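Learn > How Things Work > Robots > Rules for Robots

Rules for Robots, and for the People Who Work With Them

Robots are strong, and they don't get tired. A robot also doesn't know that a finger is a finger unless somebody has built it to notice. That is why places that use robots have rules. Some of the rules are for the machines. Most of them are for people.

Who makes the rules?

There are two kinds of rules. The first kind is called a standard. A standard is a long document that many experts agree on. It can say how quickly a robot must stop, where its stop button should be, or how hard it is allowed to push if it bumps into someone. Companies that build robots read standards before they start drawing plans.

The second kind is a house rule. A house rule belongs to one building or one room. The robot workshop in Plistthorpe has 32 house rules, printed on two sheets of paper by the door. Krum Spahić wrote most of them. He is the safety manager there, and he checks the list every September to see if anything needs to be changed.

Rules for robots

Many factory robots work inside a fence. If a person opens the gate, the robot stops. It can't start again until the gate is shut and someone presses a reset button outside the fence.

Other robots work next to people. They move more slowly, and they have sensors that feel a push. The Arkis arm at Plistthorpe is one of these. When you lean on it, it stops. It has no sharp corners, and its joints are covered so that skin can't get pinched.

Every robot in the workshop also has a red emergency stop button. Anyone may press it, even a visitor. You will not get in trouble for pressing it by mistake.

Rules for people

Here are some of the house rules from Plistthorpe:

- Tie back long hair. Take off scarves and dangling necklaces.
- Wear shoes that cover your toes.
- Never reach past a robot that is switched on.
- Tell the other people in the room before you start a machine.
- Do not work alone with the large arm.
- If something sounds wrong, stop and ask.

Mimoza Matić trains new workers. She makes them say the rules out loud on their first day and again after a week. The second time is harder, she says, and it shows her which rules people have already forgotten.

Rules for teaching a robot

A robot can learn a job from a person. One way is for the person to hold a gripper, a tool with two fingers that open and close like the ones on a robot. The person does the job with it over and over. A computer records how the gripper moves. For a job the workshop calls Wullon, people will do this over 1000 times.

The gripper is in a person's hand, so there is no heavy arm to watch out for. There are still rules. Keep the fingers of your free hand away from the jaws. Keep the cables away from your feet. Check that the marker cubes are on tight and that your sleeve does not cover them. The black and white patterns on a cube let a camera work out where it is and which way it is turned.

Take breaks. A tired person makes sloppy movements, and the robot will learn those too.

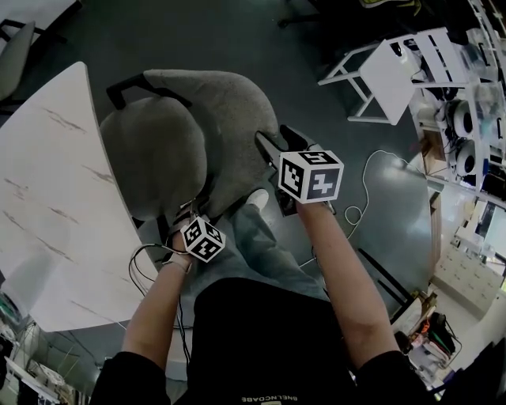
Rules about recording

Cameras can pick up more than the job. They might record a face, a name on a letter, or someone talking on the phone. Before recording, workers at Plistthorpe must ask everyone in the room if it is all right. If one person says no, that person can leave, or the recording waits. Letters and phones go in a drawer first.

What happens when a rule is broken?

The work stops and the people involved write down what happened. Krum Spahić reads the report and talks to them. Sometimes the person needs more training. Sometimes the rule was hard to understand, and he writes it again in simpler words.

Words to know

Standard: a set of rules that many experts have agreed on.
Gripper: the part of a robot that holds things.
Sensor: a part that notices something, such as light, heat, or a push.
Emergency stop: a button that stops a machine right away.

Last updated: 6/28/20

Related
What Is a Sensor?
How the Kneževič Sorting Machine Works
Why Do Robots Need Fences?
Jobs: Safety Manager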